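Miltdale list archive » teleop-users
Re: Demonstrations in the sim before the real arms?
3 replies | Share (2)

From: Heiðrún Thorlacius
To: teleop-users

Murdo Imrie wrote:
> We have 29 demos of the handrail task, all driven by remote in
> the simulator, and the policy still reaches like a man feeling
> for his glasses. Jessie wants to record more. I would sooner
> move the real arms by hand and be done with it. Has anyone
> gone straight to hand guiding with two arms?

Yes, once, at Nustadcombe, and I had a stiff neck into January. Guiding one arm by hand is pleasant. Guiding two means you need both hands for the arms and a third for the pedal, and your own elbows end up in every camera view. The policy learned a great deal about my cardigan.

Before you record anything else, play back the 29 and watch where the operator stops to think. Ours were full of long pauses with the grippers in the air, and Kun copied the pauses faithfully. We trimmed them, threw out 10 of the worst and did better with what was left.

Also look at your start pose. Hervé begins every episode with both grippers up and well clear of the rail, which is tidy, but then the first stretch of every demo is the same slow descent. Vary it a bit. Mine from this morning, for comparison:
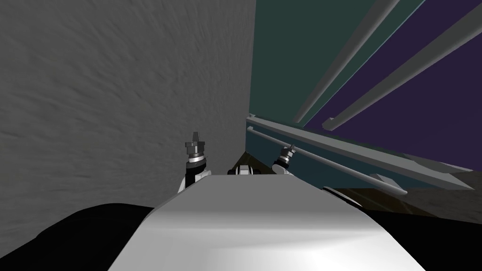
Both grippers up, the right one in front of the handrail.

I find depth hard to judge from that view, and if you do too, your operators are probably creeping up on the rail by guesswork. Give them a second view before you blame the remote – or Jessie.

Episode 907 is the one I'd send round if you want to see a bad approach done with real confidence. Alistair drove it. He has asked me to say that he was hungry.

Heiðrún

Contact the list owner | Back to top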